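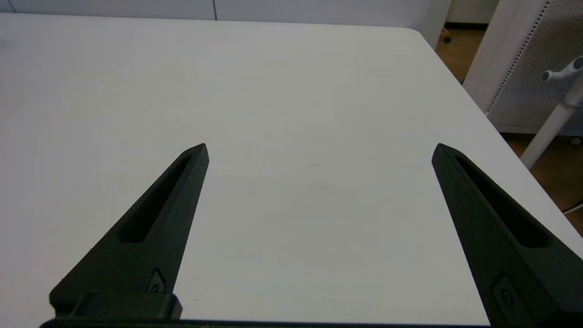

1/ Another week, another app promising to fix my sleep. Mideo wants $90 a year to tell me I'm tired. I've had it on the phone since September and I have thoughts, so mute me now if you work in wellness.

2/ The pitch is a "sleep score" out of 100. You get it at breakfast. Monday I woke up feeling fine, made toast, looked at the phone and found I'd slept badly. By 10 I did feel awful. Make of that what you will.

3/ What goes into the score? I asked. Support wrote back that it's "a blend of signals personalised to you". I asked which signals. They sent me the same sentence with a smiley on the end.

4/ I put the phone on the spare pillow one night and slept on the couch. The pillow had a very good night. Better deep sleep than I've managed all month.

5/ To be fair to them, a phone on a mattress can pick up movement and noise. I'll buy that much. Getting from there to "your REM was down a bit, try magnesium" is a long walk, and they happen to sell the magnesium.

6/ It's made by Zivura, by the way, which is a name you don't see until you read the receipt.

7/ My neighbour Hoi-yan Mok swears by it. She says her score has climbed every week. I asked if she feels any better and she had to think about it for a while. Then she said the graph was really encouraging.

8/ She also stopped having coffee after lunch and moved the telly out of the bedroom the same week she signed up. I would like to know how the app gets the credit for that.

9/ Somebody will reply "but if it got her to change her habits then it worked". Maybe. So would a note on the fridge, and the note doesn't renew itself in spring.

10/ About that renewal. To cancel you go to Settings, then Account, then Plan, then a page asking if you're sure, then a page offering you 3 months at half price, then a page asking what went wrong. I timed it at 17 minutes, including the bit where it logged me out.

11/ It also told me I'd "lose my sleep history". I was there for my sleep history. It wasn't that good.

12/ The bit that bothers me more is the bedtime alert. It buzzes at 9.40 pm to tell me to put the phone down. I'd already put it down. I had to pick it up to make it stop.

13/ Went to the library in Stedton to see whether any of the books on the subject were less annoying. Mixed bag. One blames blue light, one blames mattresses, one blames the modern world in general and is very long. Fell asleep during that one so it may be the best of the lot.

14/ What they mostly agree on is dull. Get up at the same time. Keep the room cool and dark. Go easy on grog and coffee. Don't lie there looking at the clock. I can see why it's hard to charge a subscription for it.

15/ And an app that scores you every morning looks a lot like a clock you lie there looking at, doesn't it? I've caught myself at 2 am working out what I could still get if I dropped off right then.

16/ Pak-hei Yu asked whether I'd tried one of the rings. No. I don't want the same number from a different part of my body for four times the price. Happy to be shown wrong if anyone's got a ring they've tested on a spare pillow.

17/ A few people are asking about snoring. The app recorded what it called a "snore event" at 5.15 am. I played it back. It was the garbage truck. I have labelled it as the garbage truck and the app thanked me for my feedback and has since logged it as snoring again.

18/ If you've got a real problem -- waking up gasping, nodding off at the wheel, months of no decent sleep -- please go to a doctor. I'm grumbling about a phone program here and I'm not a substitute for one either. My grumble is that the app gives those people a colourful chart and a discount code when it ought to be sending them to a GP.

19/ Some of you say you like yours and sleep well with it. Good, keep it. I'd only ask you to try a fortnight without checking the score, then write down how you feel before you look. I'd be curious to see if the two match up. Mine didn't, most days.

20/ Cancelled it last night, all six screens. Slept all right, I think. Got an email this morning with the subject line "We're worried about you".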